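Tendstead Apartments
Kitchen Inspection Checklist with Comments
Annual visit, September

Unit 888, third floor. Tenant present for the first part of the visit. Items are marked OK, FIX or WATCH. FIX items get a work order. WATCH items are looked at again next year unless the tenant calls sooner.

ELECTRICAL

Outlets by sink, GFCI test button - OK
Both trip and reset. The left one is stiff and needs a firm push.

Outlet behind refrigerator - OK
Cover plate was cracked last year and has been replaced.

Extension cords - FIX
A light-duty cord was feeding the toaster oven. Tenant was asked to plug the oven straight into the wall. If the cord won't reach, move the oven to the other counter. Do not leave a cord running behind the range.

Range hood light and fan - WATCH
Fan works on both speeds but rattles on high. Filter is greasy. Soak it in hot water and dish soap, let it dry all the way, then put it back with the arrow facing the rear.

FIRE

Smoke alarm, hallway outside kitchen - OK
Sounded on test. Battery changed during the visit.

Extinguisher - FIX
Gauge is in the green, but the bracket has pulled out of the drywall and the extinguisher was on the floor of the pantry. Remount with proper anchors, 60 inches or less from floor to handle. The wall by the back door is the best place for it.

Clearance around burners - OK
Keep paper towels, mitts and plastic items back from the burners. The same goes for anything hanging from the shelf above.

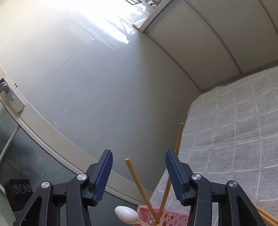 Knives should be stored in a block, on a rack or in a drawer insert. If they have to go in with other things to drain, put them in point down. This comment goes on every sheet in the building after a hand injury in another unit last winter.

WATER AND GAS

Shutoff valves under sink - FIX
Cold side turns freely. Hot side is seized and should be replaced before it is needed. Use the Ocampo quarter-turn valves from the supply room - the older ones don't fit this line.

Drain and trap - OK
No drips after running the tap for 3 minutes. Cabinet floor is dry. There is an old stain at the back that was noted last year and has not grown.

Hot water temperature - OK
118 degrees at the kitchen tap.

Gas connection at range - OK
Soap test at the fitting, no bubbles. Anholm range, original to the unit. The anti-tip bracket is in place and catches the rear leg.

FLOORS, DOORS, STORAGE

Floor covering - WATCH
One seam is lifting near the pantry. Not a trip hazard yet.

Back door - OK
Opens fully, deadbolt turns by hand from inside without a key.

Cleaning products - FIX
Drain opener was stored on a low shelf next to dog food. Moved to the high cabinet with the tenant's agreement.

Upper cabinets - OK
Hinges tight. The wall cabinets are Brovora units put in around the 2000 remodel, and spare hinges are still on hand.

FOLLOW-UP

Work orders opened for the extinguisher bracket and the hot side shutoff. The water will be off in this unit for part of a morning, and the office will leave a notice on the door the day before. Tenant to handle the cord and the hood filter. Copy of this sheet left on the counter.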